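Category: Workshop notebook / Benches and surfaces

Print this entry | E-mail this entry

January, Friday, started 7:40

Bench 2 refit, day whatever. Writing this up before I forget the order of things. Ognjen wants notes he can follow for the Etden room, so trying to be less cryptic than last time.

Job: get the big white upright back behind the wood bench, flat, square, matte enough to draw and pin things in front of without glare. Old one had gone yellow at the bottom and had tape ghosts all over. Took it down Thurs– no, the day before yesterday. Screws went in the blue tub, NOT the general tub, please leave them there.

Bench top first. Scraped the glue drips with the plastic scraper, then a card scraper for the two stubborn ones near the vise holes. Muthu had suggested heat. Tried it on one drip, it smeared, went back to scraping. Sanded with 120 and then 180, along the grain only. Vacuumed, wiped with a barely damp cloth, left it over lunch. Grain came up a bit so another light pass by hand.

Oil: one thin coat, the Grilcombe stuff, what was left in the can. Wiped off after 11 minutes (phone timer). I know the can says longer. Longer got us the sticky patch on bench 1 that Krum still complains about when his drawings stick to it. Rags outside flat on the rail, not balled up, not in the bin.

Measurements for the upright, taken twice:
width 224 cm
height above bench 200 cm less the trim, so call it 196 and plane to suit
gap at the bottom, left end 3 mm, right end 5 mm

So the floor is out or the bench is out. Checked with the long level – it's the bench. Shimmed the right rear leg with one slip of hardboard, gap now 3 and 3.5. Good enough, moving on. Barnabás says the floor was poured that way and there is a dip by the drain, which would fit. Somebody should mark the foot positions on the floor so we don't lose it next time the bench gets dragged out. Paint pen is in the drawer.

Paint. Two coats flat white on the new face, foam roller, 32 minutes between passes on the first coat was too quick, it dragged near the top corner. Let it sit till mid afternoon, knocked the drag back with 240, rolled again. Much better. Don't go back over it once it starts to pull. I did, thats how I know. Doina held the lamp low from the side so I could see the ridges, worth doing every time. Two small dimples left at the top, left them.

Fixing: four screws across the top rail, two low down each side. Pilot holes all of them. Countersink shallow, the board is softer than the last one and the first head went in way to deep. Filled that one, will touch up next week. No glue, want to be able to take it off again.

Lighting check at 4:15 with the overheads on and blinds half down. No hot spot from where you stand at the bench. With the blinds fully up there is a shine on the right third, so blinds down when it matters. Pencil test: 2B shows fine on it, erases OK with the white eraser, smudges with the pink one. Pink ones moved to the office.

Tape test, since tape is what killed the last one:
low tack paper tape – came off clean after an hour
the cream masking – left a faint edge
clear tape – pulled paint, a spot the size of a fingernail. Do not use. I mean it. 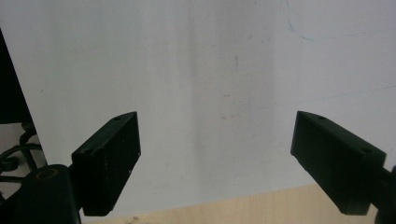
How do you get a marker smudge off the white without leaving a shiny patch?

Use a soft cloth with plain warm water and one drop of dish soap, dab it, dont rub, and let it dry before you decide if it needs another go. If the mark is still there after two tries, stop and roll a bit of the flat white over it, feathering out past the mark. Rubbing polishes flat paint and you will see it from across the room.

Leftovers and loose ends:

Leftover paint is in a jam jar, labeled, shelf over the sink. Enough for touch ups, maybe one small panel. Order more before the Unine people come, the Milošević order form still has the old account number on it so check with Doina first.

Offcut of the board leaning behind the door, keep it, good for testing tapes and markers on.

Krum wants a ledge along the bottom for pencils. I don't. Dust trap. Will talk on Monday or whenever he's in.

Roller tray soaking, sorry, will do it first thing.

Second coat of oil on the bench front edge still to do, the part where sleeves rub. Not today, hands are done.

Locked up 6:05, fan left on low for the paint.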